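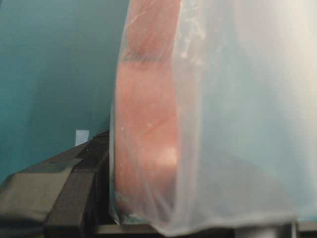
Bolsa blanca translúcida, con algo entre rojizo y naranja dentro.

Abro hilo sobre las bolsas de plástico en casa, porque llevo desde enero intentando gastar menos y ya tengo una idea de lo que funciona y lo que no. Va largo.

1/ Punto de partida. En casa somos 2 y teníamos un cajón entero de la cocina lleno de bolsas dobladas, arrugadas y metidas unas dentro de otras. El cajón no cerraba. Las vacié todas en el suelo y las conté: 100 justas, sin incluir las de basura.

2/ La mayoría eran de la frutería y del súper. Las de farmacia son pequeñas y se acumulan más de lo que una piensa. También había bolsas de tiendas de ropa que cerraron hace años. Guardarlas no sirvió de nada, nunca cogía esas.

3/ Primera decisión: no tirarlas. Las ordené por tamaño en tres cajas de zapatos. Las grandes van para la basura del baño, las medianas para llevar cosas, las finas para congelar pan. Las que tenían agujeros, al contenedor amarillo.

4/ Segunda decisión: llevar siempre dos bolsas de tela en la mochila. Fallé toda la primera semana. Las dejaba en casa colgadas detrás de la puerta y me acordaba en la caja. Ahora las meto en la mochila en cuanto coloco la compra, antes de quitarme el abrigo.

5/ La fruta a granel es lo que más cuesta. Compré mallas de algodón de Fumholm, un paquete pequeño. Pesan poco y se lavan en la lavadora a 30 grados. El cordón de una se soltó en el segundo lavado y lo tuve que coser. Las otras siguen bien.

6/ En la frutería de mi calle no ponen pegas: pesan con la malla y descuentan la tara. En el Pesard del centro la balanza no tiene opción de tara y me dijeron que pegara la etiqueta en la malla. La etiqueta no se despega luego. Hay que ponerla en el cordón.

7/ Pescadería y carnicería: llevo fiambrera de cristal. En el mercado de Sillada me la cogen en casi todos los puestos. En uno me dijeron que no por norma interna y no insistí. Me pusieron el pescado en papel y luego en bolsa, como siempre.

8/ Khadija Bensaid me preguntó ayer por privado si se puede congelar sin plástico. Sí, con matices. El pan va bien en un paño grueso si lo vas a comer en pocos días. Las sopas, en tarro de cristal de boca ancha y sin llenarlo hasta arriba, que se raja. Ya he perdido uno así.

9/ Lo que no he conseguido congelar bien sin bolsa: verdura cortada y filetes sueltos. En tarro se pegan todos y hay que descongelar el bloque entero. Para eso sigo usando bolsas, las lavo del revés y las cuelgo en el grifo con una pinza. Las que han llevado carne o pescado crudo no las reutilizo.

10/ Basura. Mucha gente me escribe con lo de las bolsas compostables. Probé las de Kneževič para el cubo orgánico. Aguantan dos días. Al tercero se ablandan por abajo, sobre todo con posos de café. Ahora pongo una hoja de periódico en el fondo y saco el cubo antes.

11/ Ojo con la palabra "biodegradable" en el envase, que no es lo mismo que compostable. Mirad si lleva el sello de compostable y preguntad en vuestro ayuntamiento si las admiten en el contenedor marrón. En el mío sí.

12/ Dinero. No he hecho cuentas exactas. Las mallas y la tela son un gasto al principio y luego nada. Las compostables salen más caras que las normales, eso no tiene vuelta.

13/ Estado del cajón a marzo de 2020: cierra. Quedan bolsas para bastante tiempo y siguen entrando algunas, sobre todo cuando viene mi madre con comida. A ella no le voy a decir nada.

14/ Pendiente: los envases del yogur y las bandejas de champiñones. Si alguien compra champiñones a granel y le llegan enteros a casa en bolsa de tela, que me cuente cómo. A mí se me aplastan con las patatas.

15/ Añado, que me lo preguntan en respuestas: las mallas las tiendo al aire. En la secadora encogieron un poco y ahora en la más pequeña no cabe una lechuga.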